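Grililus and the Missing Pension Money
Final project report, Modern Scandals seminar
Pin-yu Tu and Lerato Ntuli
2/19/18

What we wanted to find out

How does a well-liked family firm lose its workers' pension money without anyone asking questions? We picked the Holmgren family of Skoltville, owners of the Grililus shipping company, and we could not put the story down!

What we read

Lerato went through nearly 100 newspaper clippings and Pin-yu took the court file, all 12 folders of it. The best find was a letter from the firm's bookkeeper to the head office in Sumovano – he had warned them 13 months before the collapse. It was stamped as received, and we found no reply.

What we think happened

The family gave generously to the town, and the local paper depended on their ads. Only 3 of the clippings from before the collapse mention the pension fund at all. 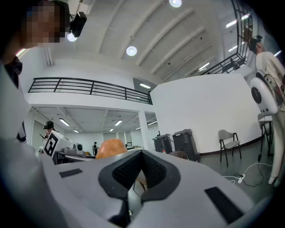 What is still open

We would love to know who signed the last transfer. The page is missing from folder 12 – Lerato has asked the archive for the microfilm copy and we hope to read it in March.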